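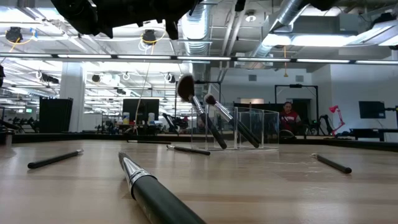 Continuity in screen make-up is mostly a matter of records. Stella Rugemalira was head of make-up on Skarna, a crime drama shot in 60 days and out of story order, and she spent more of that time on notes than on faces. She sorts work stations into open and closed. Several brushes lying loose on a pale wooden tabletop, with a clear acrylic container standing near them, make an open station in her terms, and an open station must not be photographed for the record or handed to another artist. "If it's open, the person who opened it closes it," she says. "Otherwise you can't tell which brush goes with which face."

The rule comes from her first job as an assistant, on a hospital serial where three artists shared one bench. A foundation brush went from one actor's tray to another's and the skin tone shifted between two halves of the same conversation. The fault was found in the edit. The scene was graded to hide it, and the grading took longer than the make-up had.

On Skarna the main difficulty was a single injury. The lead character, played by Maëlle Bélanger, is cut above the left eye in the second episode and the wound heals across the following five. The schedule took in scenes from all of those episodes in the first week.

"We had seven stages of healing on paper before anyone had seen the first one on camera," Rugemalira says. "Stage four was shot on the Monday. Stage one was shot a fortnight later. So stage one had to be worked out backwards from something already in the can."

Each stage had a card. The card gave the products used, the order they went on, the brush for each, the distance from the brow to the lower edge of the wound in millimetres, and the light the reference photograph was taken under. She did not allow photographs taken on set to replace the ones taken in the make-up room. Set lighting changes from one camera position to the next, and red pigment is the first thing to suffer. 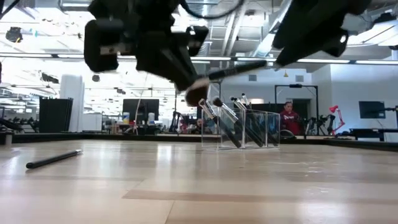 What the script leaves out

Scripts give story days badly, in her view. A writer will put "morning" at the head of a scene and leave the department to work out which morning. Rugemalira breaks the script down herself and then compares her version with the script supervisor's, who on this production was Zawadi Nzioka.

"Zawadi and I disagreed on two story days. In both cases the script could be read either way. We sent a note to the writers and used whatever came back, even where I thought it was wrong, because costume and props were already using it."

One of the two answers put an extra night between a fight and a family meal, which moved the wound on by a full stage. The card was reprinted and the old one destroyed. Old cards are a hazard in her account. She once found an assistant working from a version that had been withdrawn – the cards were the same colour and the version number was in small type on the back. It is now on the front, at the top right.
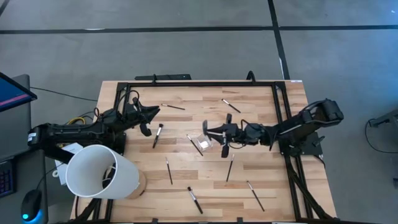 Time in the chair

The call sheet allowed 35 minutes for Bélanger on wound days. Stages two and three needed longer. Rugemalira asked for the call to be moved forward and was told that this would affect the turnaround from the night before, so the time had to come from somewhere else.

"We took it out of the base. Chepkoech did the base while I mixed for the wound, and then we swapped sides. You need two people who work in the same way, and you need the actor to keep still for both of them."

Chepkoech Muli had worked with her before, on the Neteswood films, and the pair already used the same names for the same pressures of the hand. Rugemalira regards this as worth more than a good kit. She is careful about kit all the same. Brushes are assigned to one actor for the length of the shoot, marked at the end of the handle, and cleaned at wrap each evening. 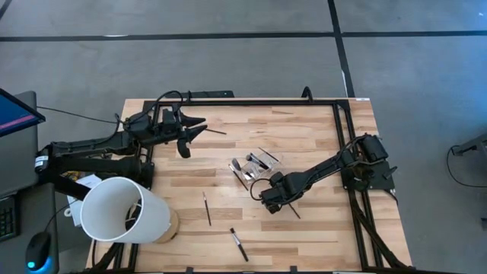

Cleaning at wrap is paid time on her crews. It was not always so, and she had it written into the deal for Skarna after a discussion with the line producer, Tatu Temba, that ran over three meetings. "Tatu wanted to know why it couldn't be done between set-ups. Between set-ups we're standing by. If I'm called and the brushes are in the sink, the camera waits. He put a cost on that and agreed."

She would like to see the same term used more widely, along with a day of paid prep for each main character. At present prep is usually given as a block for the whole department, and the lead takes most of it. Supporting parts get what is left, and in her experience their continuity errors are the ones that reach the screen.

Asked whether any survived in Skarna, she names one. In the fourth episode a scar on a police officer's chin is slightly lower in the car than in the office. The office was shot first, from a correct card. "The card was correct in the car as well," she says. "It was measured from the lip, and he'd been asked to play the scene with his jaw set."

The cards now state that measurements are taken with the face at rest. She has kept the full set from the production in a box file, in story order, with the withdrawn scar card at the back.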